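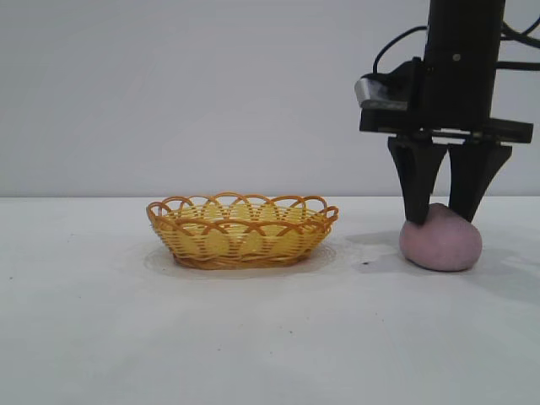
Modeling Dough and Woven Baskets: Frequently Asked Questions

Which dough does this page cover?
Tavero air-dry and Tavero Soft, all colors. The pink sold by Drerham is the same base with a different pigment. Salt dough made at home behaves differently and is covered on its own page.

Can dough be stored in an open basket?
No. An open weave passes air on all sides, and a crust forms on the surface. Store dough in a lidded tub. Use the basket for cutters, rollers and closed tubs.

Can I press dough directly against the weave to take a texture?
Yes, with Tavero Soft. Dust the strands with cornstarch, press lightly, and lift straight up. Looped or scalloped rims hold dough in the gaps. Stay on the side walls if possible.

How large a piece should I work with?
A 256 g block divides into four balls of 64 g. One ball is enough for most small baskets.

Why does my dough have dark specks in it?
Soft dough picks up crumbs, dust and fiber from hands and tables. Specks on the surface can be lifted with a small scrap of the same dough. Specks that have been kneaded in stay in.

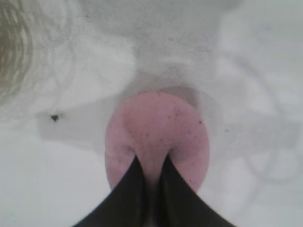
What work surface is recommended?
Smooth, white and nonporous. Debris shows up on white before it reaches the dough. Wipe with a damp cloth and let the surface dry for 10 minutes.

A crease has formed in the ball. Will it crack?
In air-dry dough, often. Close it with a damp fingertip and roll again under light pressure. In Tavero Soft a crease has no effect.

How do I get dried dough out of a basket?
Let it harden fully, flex the weave, and brush with a Fumateck No. 49 or any stiff nylon brush. Do not soak natural fiber.

Does pink dough stain?
It can mark unsealed fiber. Test on the underside of the base first.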